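Informe de seguimiento a la entidad financiadora
Proyecto Fivier: recuperación de charcas y seguimiento del tritón jaspeado
Periodo: segundo semestre de trabajo, hasta el cierre de febrero

Queridos amigos de la Fundación Woretti:

Os escribimos con algo de retraso respecto a lo que nos habíamos propuesto, y os pedimos disculpas por ello, aunque el motivo es de los buenos: las lluvias llegaron por fin, llegaron con ganas, y los tritones se echaron a andar antes de lo que esperábamos. Entre contar animales de noche y sentarnos a redactar de día, hemos preferido lo primero mientras duró el agua. Ahora que la cosa se ha calmado un poco os podemos contar con tranquilidad cómo va todo.

Situación general

Como sabéis, el proyecto nació para devolver agua a las charcas ganaderas del valle de Girkness, que se habían ido colmatando desde que el ganado dejó de subir. Una charca abandonada parece poca cosa, un hoyo con juncos y barro, pero en una ladera tan seca como esta es el único sitio donde el tritón jaspeado puede criar, y con él el sapo partero, la ranita y un buen número de libélulas que todavía estamos aprendiendo a distinguir (con bastante apuro en algunos casos, hay que reconocerlo).

En la solicitud nos comprometimos a intervenir en 3 charcas durante este periodo, y las tres están terminadas. La de arriba, la que los pastores llaman la Hopkin por el nombre de la finca, era la que más nos preocupaba. El muro de piedra tenía una fuga antigua en la esquina norte y perdía agua a una velocidad desesperante. Se vació a finales del verano, se retiró el lodo a mano y se selló la base con arcilla del propio valle, apisonada en varias pasadas. Dejamos el lodo extendido en la orilla durante varios días antes de llevarlo a ninguna parte, para que los animales que hubieran quedado dentro pudieran volver solos al agua que reservamos en un extremo. A mediados de otoño estaba llena hasta el rebosadero y ahí sigue.

Las otras dos dieron menos guerra. En la del camino bastó con sacar enea, que la había ocupado casi entera, y con rebajar una de las orillas, que caía a plomo y se había convertido en una trampa para todo lo que entraba y luego quería salir. En la del robledal pusimos una rampa de piedra y aclaramos las zarzas del lado sur, con mucho cuidado de no tocar las del norte, donde los tritones pasan el invierno bajo los troncos caídos.

Seguimiento de la población

Vamos con las cifras, que sabemos que es lo que esperáis con más interés, y nosotros también lo esperábamos con el corazón un poco encogido.

Durante la migración otoñal fotografiamos el vientre de 264 tritones adultos distintos. El dibujo de manchas es propio de cada individuo, de modo que podemos reconocerlos de una noche a otra sin marcarlos ni tenerlos en la mano más que un momento. La meta fijada en la solicitud era llegar a 400 al final del segundo año, así que nos queda camino por delante, pero estamos contentos con el punto de partida. Buena parte de esos animales se dirigía a la charca Hopkin, que la temporada anterior había estado seca precisamente en los meses en que hacía falta que no lo estuviera.

Queremos ser prudentes con la lectura de este resultado. Ver más animales en un otoño lluvioso no quiere decir que haya más animales; quiere decir, de momento, que salieron más a la vez y que estábamos allí para verlos. Para hablar de población habrá que esperar a las recapturas de primavera y, sobre todo, a saber cuántas larvas completan la metamorfosis. Las primeras puestas aparecieron en febrero, envueltas hoja por hoja en la menta de agua, con esa paciencia que tienen las hembras para doblar cada hojita sobre el huevo. Encontrarlas en la charca del camino, donde no teníamos ninguna cita de cría reciente, nos dio una alegría muy grande.

No hemos detectado signos externos de enfermedad en ningún ejemplar. Aun así mantenemos el protocolo de desinfección de botas y redes entre charca y charca, que resulta pesado a las dos de la madrugada y con lluvia, pero que no se negocia. Las muestras de piel tomadas con hisopo están en el laboratorio y os enviaremos el resultado en cuanto lo tengamos.

Lo que no ha salido como pensábamos

Hemos tenido dos tropiezos. El primero es el cangrejo rojo, que apareció en el arroyo, aguas abajo de la charca del camino. Dentro de la charca no lo hemos encontrado, y para que siga siendo así hemos adelantado la colocación de las nasas y hemos levantado un pequeño escalón de piedra en el aliviadero, que el tritón rodea por tierra y que al cangrejo debería costarle bastante más. No estaba en el plan de trabajo y lo hemos pagado con la partida de imprevistos.

El segundo es el paso de la carretera. Contábamos con instalar la barrera temporal antes de la migración y el permiso llegó cuando ya había empezado. Lo suplimos como pudimos, cruzando animales en cubos las noches de lluvia, con mucho chaleco reflectante y mucho termo de café, pero hubo atropellos y nos pesa. La barrera está ya puesta para el regreso de primavera: 400 metros de lámina enterrada por la base, con pasos a ambos lados que revisaremos cada mañana mientras dure el movimiento.

Presupuesto y calendario

El gasto se mantiene dentro de lo aprobado. La arcilla salió más barata de lo previsto, al ser de allí mismo, y lo ahorrado se ha ido casi por completo en las nasas y en un par de linternas frontales que murieron en acto de servicio. Os pedimos autorización para traspasar el pequeño remanente de la partida de maquinaria a la de seguimiento nocturno, que es donde de verdad nos falta aire. El cuadro detallado va en el anexo económico, junto con las facturas.

Para los próximos meses tenemos previsto el muestreo de larvas en las tres charcas, la retirada de la enea que rebrote y la visita de las dos escuelas del valle, que se hará de día y sin manipular animales, con bandejas de agua y lupas para ver los invertebrados. Si alguno de vosotros se anima a acompañarnos una noche, nos haría muchísima ilusión. Solo hace falta traer botas limpias y no tener prisa por volver a casa.

Gracias de corazón por la confianza y por la paciencia con nuestros plazos.

El equipo del proyecto Fivier

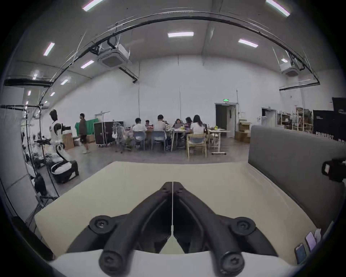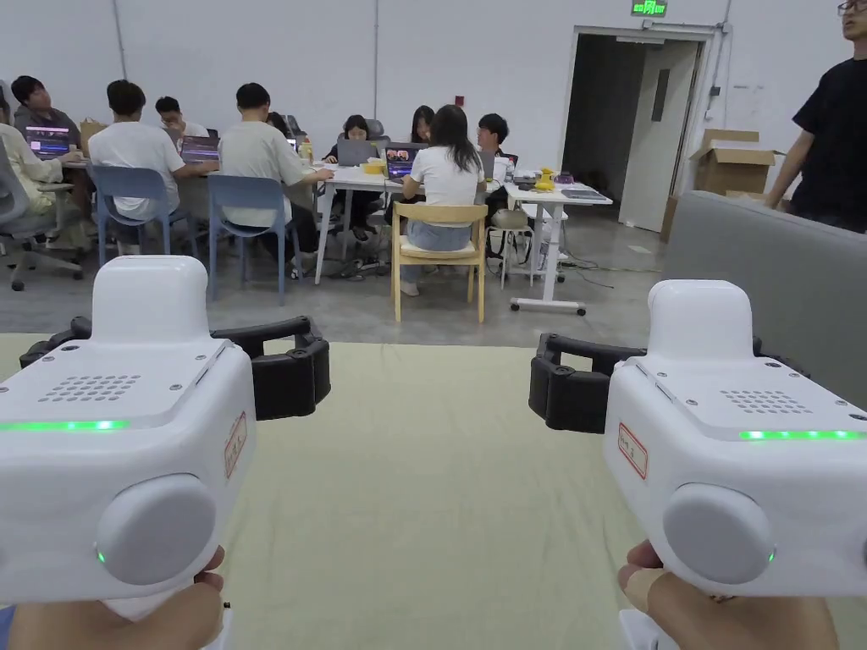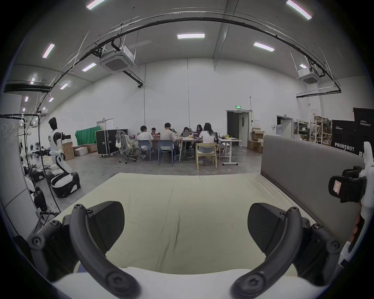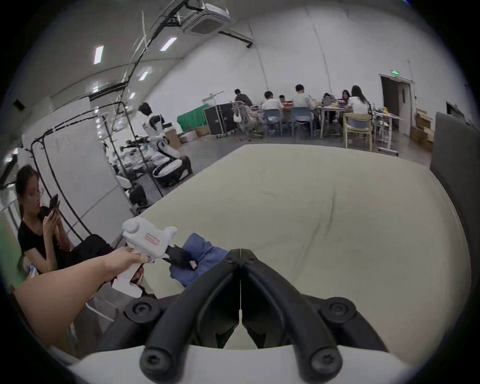 ¿Se va a intervenir en más charcas antes de que acabe el segundo año?

Por ahora queremos quedarnos en las tres que ya están recuperadas y ver cómo pasan el verano. Hay una cuarta candidata en la parte baja del valle, muy colmatada pero con buen fondo, y su propietario está dispuesto a cedernos el acceso. Queda demasiado cerca del tramo del arroyo donde apareció el cangrejo rojo, así que antes de abrirla tenemos que saber hasta dónde ha llegado. Con los datos de las nasas prepararemos una propuesta aparte, con su propio presupuesto, y os la haremos llegar junto con el siguiente informe.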